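Planning and Aftercare > Checklists for Families

House Safety Check After a Death

This checklist is for the person looking after a house that will stand empty between the funeral and the sale or handover. Hukora Funeral Home gives it to families in Drosstead at the first meeting. Walk through with it once in the first few days, then again every week until the house has a new occupant. Mark each line OK, FIX or N/A and put the date beside it. Comments under each section come from families and staff who have used the list.

Section 1. Before the funeral

[ ] Every outside door locks. Try each one from the outside.
[ ] Spare keys collected from neighbors, home aides and under flowerpots.
[ ] Ground floor windows latched, basement windows included.
[ ] Someone is staying at the house during the service. The hour is printed in the obituary and anyone can read it.
[ ] Street address left out of the obituary. Town name only.
[ ] Full birth date left out of the obituary if the family agrees. Year only is fine.
[ ] Garage door opener removed from any car parked outside.

Comment, Tipene Pomare: The house sitter is the line people skip. A neighbor who didn't plan to attend is a good choice. Leave a car in the driveway and a light on in the front room.

Comment, Mahmoud Hegazy: My mother's notice gave the house number, 106, as the place to send cards. We had the newspaper take it out of the online version and used the funeral home's address for mail.

Section 2. Kitchen and utilities

[ ] Stove and oven off. Gas valve closed if no one will cook.
[ ] Refrigerator emptied of anything that will spoil. Leave it running or unplug it with the door propped open.
[ ] Trash out, including bathroom and bedroom baskets.
[ ] Main water valve found and labeled. Shut off if the house will be empty overnight.
[ ] Heat set to 55 from November on if pipes are not drained.
[ ] Smoke and carbon monoxide alarms tested. New batteries if in doubt.
[ ] Electric company told of the death, account kept open in the name of the estate.

Comment, Khadija Ghoneim: Don't cancel the electricity early. My cousin did and the sump pump went off with it. The repair bill was $600.

Section 3. Bedrooms

[ ] Space heaters, heating pads and electric blankets unplugged.
[ ] Cords checked for fraying and taken off walking paths.
[ ] Oxygen equipment reported to the supplier for pickup. No smoking in the room until it is gone.
[ ] Prescription drugs gathered in one bag and taken to a drop box. Do not flush.
[ ] Hospital bed or lift rental ended in writing.
[ ] Closet shelves checked for heavy boxes before anyone reaches up.
[ ] Firearms located. If you find one and are not trained, leave it and call the non-emergency police line.

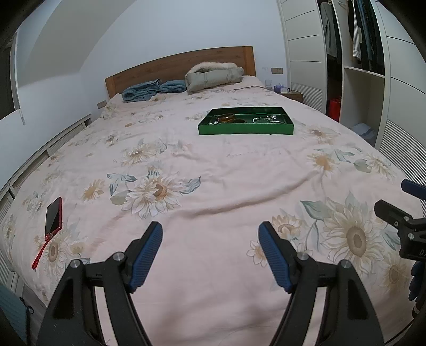

Khadija Ghoneim: Add the pockets to this section. We went through my aunt's coats before they went to the church sale and found a pill bottle with no label and the key to the back door. Check robes too. I would also do the medicines on the first visit, before grandchildren are in and out of the house.

Reply, Tipene Pomare: Agreed. Pockets are now in Section 4. The drop box at the Drosstead police station is open during lobby hours and takes bottles without labels.

Section 4. Valuables and papers

[ ] Coat, robe and purse pockets checked.
[ ] Jewelry, cash and medals listed and moved to a safe place outside the house.
[ ] Two people present whenever valuables are listed. Both sign.
[ ] Will, deed, military discharge papers and insurance policies located.
[ ] Checkbooks and bank cards locked up. Do not use them, even for funeral costs.
[ ] Anything the person asked to be buried with set aside and given to the funeral director with a written note.
[ ] Mail forwarded or picked up. A full box shows that the house is empty.
[ ] Home insurer told the house is vacant. Ask how many days the policy allows.
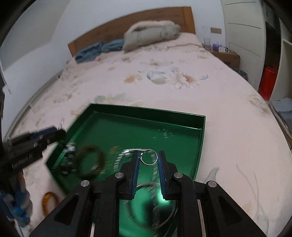 Jewelry in a green metal tray, on the bed.

Comment, Sherif El Sherbiny: When my father died we were five days into clearing the house before anyone wrote a list. By then my sister and I remembered different things. Write the list first. Pencil and a legal pad will do.

Comment, Reda Zerouali: If a ring is to be worn at the viewing, say on the note whether it stays on or comes back to the family. We ask anyway, but having it in writing helps when several relatives are at the meeting.

Section 5. Outside and access

[ ] Porch steps and handrails firm enough for visitors.
[ ] Walks clear of leaves, snow and hoses.
[ ] Porch light working, on a timer if possible.
[ ] Pets placed with someone by name. Food and vet records went with them.
[ ] Shed and garage checked for gasoline, paint thinner and propane.
[ ] Lawn or snow service arranged through the closing date.

Comment, Mahmoud Hegazy: The handrail on our front steps came loose the day of the lunch. It took 3 screws. I wish I had leaned on it the night before.

Section 6. Weekly visit

[ ] Walk through every room, basement and attic included.
[ ] Run each tap and flush each toilet if the water is on.
[ ] Look for leaks, mouse droppings and forced latches.
[ ] Move a lamp or change the blinds.
[ ] Date and initials on the sheet by the back door.

Any line marked FIX for 2 visits in a row should go to the executor in writing. Blank copies are at the front desk.

Last updated: 29 Oct 2024

Hukora Funeral Home, Drosstead | Contact Us | Back to top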